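Nota de prensa
Onodis — 01/03/2026

Onodis compara tres manos robóticas sirviendo café y publica todos los resultados

Hola a todos los que nos seguís desde la primera nota (y a los que llegáis nuevos, ¡bienvenidos!). Soy Heloísa Vasconcelos, llevo las pruebas de manipulación en Onodis y esta vez me han dejado escribir el comunicado a mí, así que va en primera persona y con más detalle del que le gustaría a mi jefa.

Desde hoy se puede consultar el informe completo de nuestra comparativa de efectores finales para servicio de bebidas. Hemos probado la pinza paralela Irnov de dos dedos, la mano Chaudhary de cinco y nuestra propia mano con funda textil, la Ener, todas con el mismo controlador y la misma tarea: coger un vaso, llevarlo al punto de servicio, sujetarlo y retirarlo sin deformarlo ni derramar. En total, 1,000 intentos, de los cuales 746 se dieron por buenos según el criterio que fijamos antes de empezar.

Elegimos el café porque junta muchas cosas incómodas en muy poco espacio. Hay cromo por todas partes, que a las cámaras les sienta fatal, hay bandejas con rejilla donde un dedo se puede enganchar y hay vasos de plástico transparente que ceden en cuanto te pasas de fuerza. Con dos brazos trabajando tan cerca, además, el controlador tiene que decidir todo el rato quién sujeta y quién se aparta.

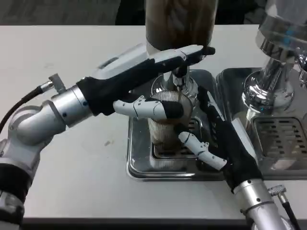

Savita Shakya nos escribió después de leer el borrador que la comparación le parecía injusta para la pinza, que con un vaso rígido y un agarre bien centrado dos dedos bastan y sobran, y que le gustaría ver los datos separados por tipo de vaso antes de creerse nada. Pues tiene bastante razón, y los hemos separado. La tabla está en el anexo del informe. Con vaso rígido la pinza Irnov queda casi empatada con la mano de cinco dedos y se programa en una mañana; con el vaso de plástico acanalado se viene abajo, porque aprieta en dos puntos y el vaso se ovala.

La parte que más guerra nos ha dado es el control de fuerza. Empezamos con un único umbral para todos los dedos y fue un desastre, con perdón. Ahora cada dedo tiene el suyo, y el pulgar va por libre: entra el primero, busca contacto y espera a los demás. Neelam Agarwal reescribió ese módulo dos veces (la segunda en un tren, según ella) y la versión que publicamos es la suya. También hemos cambiado la estimación de nivel, que antes se hacía solo con la cámara y ahora combina imagen y par en la muñeca. La cámara sola se confundía con los reflejos y daba por lleno un vaso a medias.
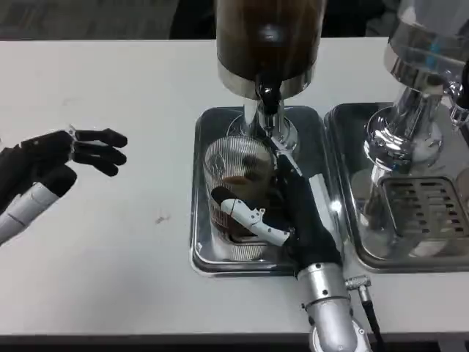 Otra decisión discutida fue qué hacer con la mano que no sujeta nada. En las primeras versiones la mandábamos a una posición de reposo lejos de la mesa y luego tardaba una eternidad en volver. Probamos a dejarla esperando cerca, con los dedos abiertos, y el ciclo se acortó bastante sin que aumentaran los choques. Eso sí, hay que vigilar los cables de la muñeca — en un par de sesiones nos obligaron a parar y a replantear el recorrido.

De los intentos fallidos, 57 fueron por pérdida de agarre al retirar el vaso. El resto se reparte entre paradas de seguridad, errores de visión y vasos mal colocados por nosotros, que también contamos porque en un local de verdad va a pasar. ¡Y tanto que va a pasar!

Mi opinión, por si a alguien le sirve: para un solo formato de vaso yo compraría la pinza y me gastaría el resto en una buena cámara. Si vais a mezclar cristal y plástico, la mano con funda compensa, aunque la tela se ensucia y hay que cambiarla más de lo que pensábamos. Brijesh Rajput, del mismo equipo, no está de acuerdo y defiende la Chaudhary a muerte; su argumento ocupa dos páginas del informe y os recomiendo leerlo.
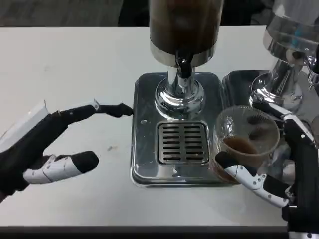 Prueba de agarre con dos dispensadores y vaso transparente. Foto: Onodis.

El informe, los registros de 500 de los intentos y el código del módulo de fuerza se pueden pedir gratis a nuestro equipo de prensa. La segunda ronda será en junio, con tapas y vasos de papel, y aceptamos propuestas de fabricantes que quieran meter su pinza en la comparativa. Para entrevistas o visitas al laboratorio, preguntad por Firdevs Türkmen, que lleva la agenda y contesta mucho más rápido que yo.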